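Writing the rules down before the hand goes on

Catrin Watkins keeps a printed copy of her own guidelines in the back of a notebook, and most of it has been crossed out. The first version ran to 78 points. The one she works from now fits on three sides of paper, and she thinks it could still lose a paragraph or two.

The guidelines cover how people should record themselves handling everyday objects so that the recordings can later be used to teach robot hands. Watkins wrote them for Nurora, a small project that gathers this kind of material and shares it with other groups. I asked her to talk me through what stayed in and what came out.

"The long version was written by someone who hadn't worn the glove for a whole afternoon," she says. "Me, in other words. I had a rule about the angle of the elbow. You can't work to a rule like that. You think about your elbow and stop thinking about the thing you're picking up."

What survived, she says, is mostly about the table. Put out what you are going to use and leave it where it was at the start. Sit where you can reach everything without standing. Keep the working hand in view of the fixed camera, markers facing out. The other hand can rest, but it shouldn't help unless the task says it may.

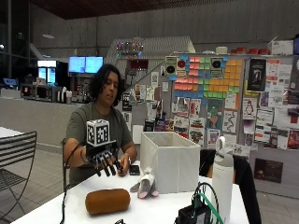 At the table, with the device on the right hand and the left hand bare.

The markers come up often when she talks. They are how the position of the hand is worked out afterwards, and a covered marker means a gap in the record. Her rule is that the wearer checks them at the start of every session, and that a second person checks them again.

"People push their sleeve down, or they turn the wrist right over to get at something," she says. "It's normal, it's what wrists do. So the guideline says: if you've turned the cube away from the camera, finish the movement, put the object down and do it again. Don't stop halfway. A half movement is worse than a bad one."

Cables were the subject of the longest argument. Watkins wanted them taped down along their full length. Sherif Lamrani, who looks after the equipment, wanted them free, on the grounds that a taped cable pulls at the connector each time the arm moves. They settled on a loose cable with slack, led away over the near edge of the table, and a check for snags before each new task.

"He was right about the connectors," she says. "I still don't like a cable on the table. But we were replacing parts every week and now we aren't."

The part of the guidelines she defends most firmly is the one about where people record. Nurora doesn't ask for a plain wall or a cleared room. A shared room with a kitchen counter and a noticeboard is fine, and chairs can stay where they are. The rule is only that nothing in the background should be moved for the sake of the recording, and that anybody else who may be seen has been asked beforehand and has said yes.

She is stricter about consent than about anything technical. It is asked for in writing, on the day, and it can be taken back until the end of September. The form is a single page in everyday words. Nothing is recorded while somebody is still reading it.

The second kind of recording, made with a tool held in the hand and a camera fixed to it, has its own section. It is shorter, and she admits that it is less settled.

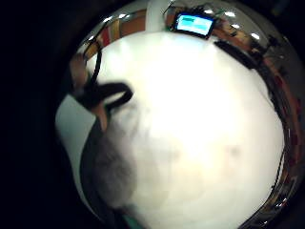

With a hand tool, she says, the camera goes wherever the hand goes, so most of the advice about viewpoint falls away. In its place there is a line about pace: move as you would if you were doing the job for yourself. There is another about glare. Shiny and very white things can wash out under ceiling lights, and the guideline used to tell people to avoid them.

"We took that out," she says. "Kitchens are full of shiny things. If a robot is going to be any use in one, it has to cope with a kettle. What we ask for now is a note in the log. Shiny object, overhead light, which task. Then whoever uses the recording can decide."

The log is the least popular rule. Every session has one, filled in by hand or on a laptop, and it lists the objects, the tasks and anything that went wrong. Dropped items are to be written down and kept, and so are restarts. When Nurora went back through its 2,202 recordings last year, the ones without a log were set aside, even where the pictures looked good.

I asked if that wasn't wasteful. She said it was, a bit.

"But I can't tell another group what they're getting if I don't know myself. A nice clear recording of somebody squeezing something soft – how hard, how many tries, was it the first go? You can't always see that. Somebody has to have written it down at the time."

Soft objects get a paragraph of their own. They change shape under the fingers, and the advice is to let them: press as much as the task needs, let go fully, and give the object a moment before taking hold again. Watkins would like a proper standard for this, with agreed objects that every group could buy. She doesn't expect one soon.

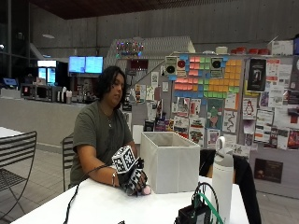
Nokuthula Van der Merwe disagrees about the agreed objects. In her view a fixed list would be followed too closely, and within a year every group would be recording the same few things. She would sooner see a rule about variety, with each group made to say what it had used and where it had got it. She also thinks the guidelines ask too much of the wearer, and that the eight checks before a session should be split between two people.

Watkins has heard both points before and accepts the second. The next version will give the cable and marker checks to whoever is sitting beside the wearer, and leave the wearer with the objects and the log. On the first point she hasn't moved.

"Variety is fine until you want to compare two hands," she says. "Then you need at least one thing that's the same in both."

The next version is due to go out to the groups for comment on Thu 11 April. They will have three weeks to reply, and she has asked for replies from the people who wear the equipment as well as those who run the sessions.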